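Workshop > Galleries > Grippers

Filed under: arms & grippers, camera tests, bench notes

We use cookies to keep this site running and to remember your font size. OK / More settings

Two grippers, one arm, a lot of dishes

I've had the Koppel arm bolted to my bench since January, and for most of that time it wore the stock gripper it came with, a Proddale two-finger. Then a Kaltden showed up in the mail and of course I had to swap everything over that same evening (wiring at 11 pm, great idea). What follows is my running gallery from the swap. It started out as notes for myself, so the captions are longer than they should be and they wander a bit. I'm not a reviewer and I paid for all of this stuff, which you can probably tell from the grumbling.

If you only want the short version: the Proddale is stronger, the Kaltden is nicer. I kept the Kaltden on.

The weigh-in

The Proddale comes in at 982 grams with its adapter plate, and the Kaltden is 475. That's a huge difference when it's hanging off the end of a small arm! With the heavier one I had to slow every move down or the whole wrist would bob for a second after stopping. With the Kaltden I put the speed back up and the bobbing is so small that I stopped caring. It does mean less squeeze, and I felt that right away with a full jar of pasta sauce, which slid down between the fingers and sat on the bench looking at me. The Proddale picks the same jar up all day long.

Finger travel

The Kaltden opens to 89 millimeters, enough for every mug I own and most bowls by the rim. The Proddale opens less and I was forever coming at things sideways to make up for it. I do miss its flat fingertips, though. The Kaltden ones are slimmer and they get in between two cups standing close together, but on anything flat (a coaster, a phone, a cutting board) they scrabble at the edge. I tried rubber sleeves. The sleeves came off. I tried them with glue and now I have sleeves forever, I guess.

The controller

I drive both through a Hasier box, same settings as far as the menus allow. The Proddale wants its force number set before every close and forgets it if you cut the power. The Kaltden keeps it. Small thing, but after you've crushed one paper cup by forgetting, you get very fond of a gripper that remembers! The Hasier screen is still terrible, by the way. It dims itself right when you lean in to read it, and there's no setting for that, or if there is I haven't found it in 2 readings of the manual.

Wrist camera, close range 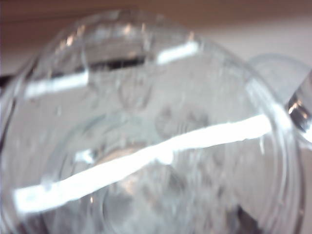 Glassware is where I've spent most of my evenings lately, and it's the part of this setup that I'd call unfinished. Mugs are easy for the wrist camera, and boxes are easier still. Clear glass is a pain. Get in close and the focus goes soft all over, and then the brightest thing in view is a fat white streak of reflected light running across the glass, a lot easier to find than the rim. My edge finder loves streaks like that. It also has trouble deciding which ring to trust, with the base showing through inside the mouth and both of them nicely round. All I get of the gripper at this angle is a dark sliver of finger way over on the right, so lining up by eye on the monitor is mostly hope. I'm trying a lower lamp next, and maybe a piece of baking paper taped over it.

Cables and mounting

The Kaltden's cable leaves from the side, and on my arm that puts it exactly where the wrist wants to turn. I've got it looped back with a strip of velcro and a prayer. The Proddale runs its cable straight out the back, much tidier. If you're picking one for a small arm, check this before anything else, it ate a whole evening of mine. The screws on both are the same size, thank goodness, and I've already lost a few under the bench.

Still to do: the baking paper lamp, softer fingertips that don't need glue, and another go at the pasta sauce with the force turned all the way up and a towel underneath.

Get new galleries by email. One message a month, unsubscribe whenever you like.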